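3.2 Table surfaces and where people choose to sit

The second part of our study concerns the tables. In the interviews of the first round, many persons told us that they choose a place in a shared room by the light, or by the distance to the door. Very few mentioned the table itself. However, when we compared the seating records of the two rooms, the table tone had a clear relation with the length of stay, and this relation remained after we separated the morning and the afternoon records.

We used the same questionnaire as in Section 2, with five added items on glare, touch and the feeling of cleanliness. The questionnaire was given to 116 persons, and 40 of them agreed to a longer interview. Ha-neul Moon carried out the interviews in Korean and Shahzad Rana carried out those in English. The answers were coded separately by both, and the differences were discussed until one code was agreed. Pale tables were called "calm" or "clean" in both languages, but the Korean speakers used also a word which is close to "unfinished", and for this word we did not find a good English pair.
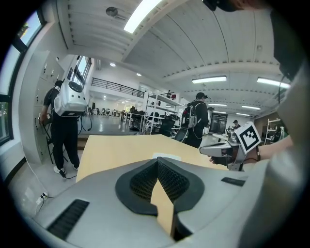 Figure 4. Pale wooden tabletop of the type discussed in Section 3.2, with a person reaching toward it.

The dark tables in the Nelline reading room gave a different result. Persons who sat there reported less glare, but they also reported more often that they could not find small things, such as a pen cap or an earring. We think that this complaint is not strong enough to explain the shorter stays. A more probable reason is the lamp. The Cluva lamps in that room are fixed low, and on a dark surface the bright circle under the lamp has a hard border. Several persons described that they moved their papers again and again to keep them inside the circle.

It should be noted that the two rooms are not equal in other points. The Hisurine room has a higher ceiling and its chairs are newer. We asked for permission to exchange the chairs for one week, but it was possible only for two days, and the records from these days are too few to be used. We therefore report the chair effect as open. 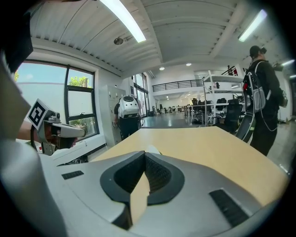
Figure 5. The pale tabletop and its edge, from a position close to the surface.

The edge of the table was not part of our first plan. It entered the study through the free comments, where the respondents wrote about a sharp or a soft border under the forearm. Jin (the smaller of the two pilot rooms) has tables with a rounded edge, and the comments from there were nearly all positive – although some of these persons also praised the window, and the two things are difficult to separate. In the coding we kept "edge" and "surface" as different categories. When one comment named both, it was counted in both.

Cleaning is a related question. The staff wiped all tables in the evening, and in one period also at noon. The noon cleaning did not change the answers on cleanliness for the pale tables. For the dark tables the answers improved a little, probably for the reason that dust and finger marks are easier to see on them. Tissue boxes were present on some tables and absent on others, and we did not control this.

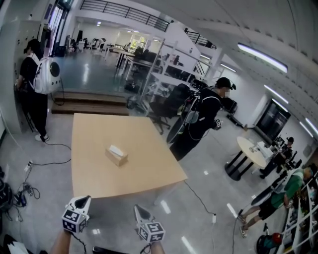

Hisurine, 8 Jan 2009

The present section was revised after the comments received in October. The main change is in the treatment of short visits. In the earlier version, any visit under 200 seconds was removed, which excluded persons who sat down, looked at the surface and chose another table. These visits are now included as a separate group. The direction of the result is the same, but the difference between pale and dark tables became smaller in the morning records. The seating plans and the translated questionnaire can be requested from the authors.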